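Packing the kitchen box for a band on tour
Filed under Tour Tips by Bernice Appiah

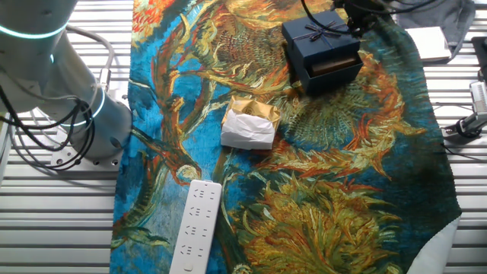 Six weeks of servo food will wreck your stomach and your share of the door money, so our van carries one plastic crate with a lid and we cook out of that. We did 400 km most days last March, and it held up.

Take one deep pot, a frying pan that fits inside it, and a single-burner gas stove. Wrap the pan in a tea towel so it doesn't rattle all the way to the next town. Keep the gas canisters out of the sun and never cook in the van.

Rice, red lentils and pasta go in screw-top jars. Bags split once an amp lands on them. Decant oil into a small bottle and stand it in an old sock – it will leak eventually.

Freeze 2 water bottles at whoever's house you're sleeping in and use them as ice bricks. They last until load-in, about 4 in the arvo, if you leave the esky shut.

Wash up before the show. After midnight it won't get done, and lentils set like cement.

For merch shirts that smell of onion, air them on a rope overnight with the van doors open. Bicarb in the bottom of the tub helps too.

Our whole crate cost $157, stove included. The Hafstein tour crew borrowed it in winter and brought it back without the can opener, so write your band's name on everything.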